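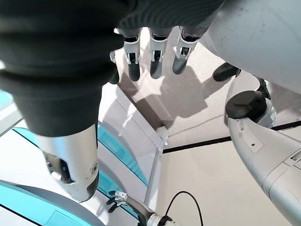

Robotic hand, fingers pointing down, dark gray tips.

Mistix 34 Greenhouse Misting Kit
by Tasurness

In stock. Updated October 2024 - new filter housing, same price.

Low pressure misting line for small greenhouses, hoop houses, propagation benches and covered patios. Runs off a regular garden faucet. No pump. Comes coiled in one box with 34 brass nozzles, the tubing, the filter, the clips and a bag of end plugs. You supply the hose and the faucet.

If you had the old Mistix kit with the gray plastic nozzles, those are gone. Brass only now. The old nozzles still fit the new tees and we have a few bags left over, ask when you order.

What it's for

Cuttings, seed trays, ferns, orchids, mushrooms, anything that sulks in dry air. Also knocks the temperature down on a hot afternoon if you've got vents open. Needs the vents open! A closed house with mist running just turns into a steam room and your tomatoes will get every leaf disease going.

Not a watering system. Pots under a mist line look wet on top and are bone dry an inch down. We get this call every July. Keep watering your pots by hand or put in a drip line, we sell those too (see Moreira drip, other page).

In the box

Main tubing, black, quarter inch, one coil
34 brass nozzles, already screwed into tees
34 tees, push fit
Filter, 200 mesh, with wrench for the bowl
Faucet adapter with backflow preventer
Mounting clips and screws
End plugs, handful
Cleaning needle for the nozzles
Thread tape, small roll
Instruction sheet, the folded one. Bigger print than last year's

Not in the box: timer, garden hose, tubing cutter. A sharp utility knife does fine for the cutting. Scissors don't, they pinch the end and it leaks.

Picking a layout

Single line down the ridge - simplest. Good for a narrow house with a path up the middle. You will get dripped on. 

Two lines, one over each bench - what most people end up doing. Split them at the faucet end with one of the tees and run them back parallel. Keep both runs close to the same length or the long one will spit at the far end while the short one mists nicely.

Loop - bring the far ends together and join them. Evens out the pressure. Uses more tubing, worth it on a bigger house. No end plugs needed so drop those in a drawer.

Spacing is up to you. Closer together over cuttings, further apart if you only want cooling. You don't have to use all the nozzles. If your faucet is weak, use fewer. Really. A short line with good pressure beats a long one that dribbles, and you can add on later.

Putting it up

Lay the tubing out in the sun first. An hour is plenty. It comes out of the box with a memory and will fight you otherwise. On a cloudy day dunk the ends in hot tap water before you push them in.

Cut square. Push into the tee until it stops, then push again. There's a second stop about a fingernail past the first and that's the one that seals. Tug it. If it comes out, cut a fresh end and go again.

Clips go on the frame or the rafters. Self-drilling screws are for wood. On aluminum frames use the twist-in clips (sold separate, Moreira twist clip, bag). On a hoop house just zip tie it to the hoops, that's what we do.

Leave the end plugs OFF and flush the line before the first run. Open the faucet, let it run till clear, then plug. Skip this and the plastic shavings from cutting go right into the last few nozzles. Then you're up on a step stool with the needle.

Point the nozzles straight down or slightly outward. Not up. Mist thrown upward hits the glazing, collects, and drips.

Water and filter

City water: fine most places. Hard water leaves a white crust on the nozzles and spots on leaves. Rainwater is nicer on the plants but a rain barrel won't give enough pressure for this kit by gravity, sorry, people ask. You'd need a pump. We don't sell one.

Well water: use the filter, always, and check it weekly to begin with. Sandy wells can fill the bowl faster than you'd think. Rinse the screen backwards under the tap, soft toothbrush, no soap.

The filter goes at the faucet end, bowl pointing down. Arrow on the housing shows flow. The new housing has the arrow on the side so you can read it once its mounted.

Timer

You want one. Running mist by hand means forgetting it. We stock the Mostis two-dial timer, battery, screws on between faucet and filter. One dial for how long, one for how often. Short bursts, many times a day, is the idea. Set it, watch the leaves for an afternoon, adjust. Leaves should dry off between bursts. Shut it down before evening so nothing sits wet overnight, except over fresh cuttings, those can take a late burst.

The Mostis doesn't have a phone app. We tried a couple that did and sent them back.

Any other hose timer works if it can do bursts under a minute. A lot of lawn timers can't, check before you buy.

Cleaning

Nozzle spitting or throwing to one side - dirt in it. Unscrew by hand, poke from the outside in with the needle, rinse, screw back. Don't use pliers, the brass is soft and you'll round it off.

White crust - soak in plain white vinegar overnight. Rinse well.

Green slime in the line - light is getting in, usually where somebody patched in clear tubing. Use the black.

Winter

Drain it. Pull the end plugs, open everything, blow it through if you can. Take the filter bowl off and bring it indoors, it's the first thing to crack. The timer comes in too, batteries out. Tubing can stay up. Heated greenhouse, frost free all winter - leave it running if you like, but lag the outdoor hose.

Cracked filter bowls from frost are not covered under the warranty. Everything else in the box is covered for 2 years. Keep the reciept or the packing slip, either one.

Spares

Nozzles, brass, singles or bag
Tees, bag
Tubing, short coil or the 1,000 foot trade roll
Filter screen
Filter bowl with O-ring
Backflow preventer
Cleaning needle
Mostis timer battery door (they get lost)

Trade roll ships separate and takes a few extra days - heavy. No returns once it's been cut.

Questions we get

Will it fit metric tubing? No. Close, but it weeps at the joints.

Can I run it on a patio? Yes. Staple the clips under the edge of the roof, nozzles outward. Expect a damp deck on a still day.

Can I put feed through it? Please don't. Clogs the nozzles, and you end up breathing it.

Can I join two kits? Yes if your faucet can handle it. Better to put the second kit on its own faucet.

Does it make noise? Slight hiss. Timer clicks.

How do I know if my pressure is ok? Hook up a handful of nozzles and look. Fine fog, good. Fat drops, too low. Check the faucet is fully open first, and that the hose isn't kinked behind the shed.

Shipping

Goes out next working day if you order before noon. Kits ship flat rate, spares ship in a padded envelope. Local pickup at the Tasurness counter, side door, ring the bell and give us a minute. Returns OK on unused kits, tubing still coiled, buyer pays the postage back unless we messed up.

Missing a part? Check under the cardboard insert, the needle hides there. Still missing, send us the order number and what it was and we'll mail it out.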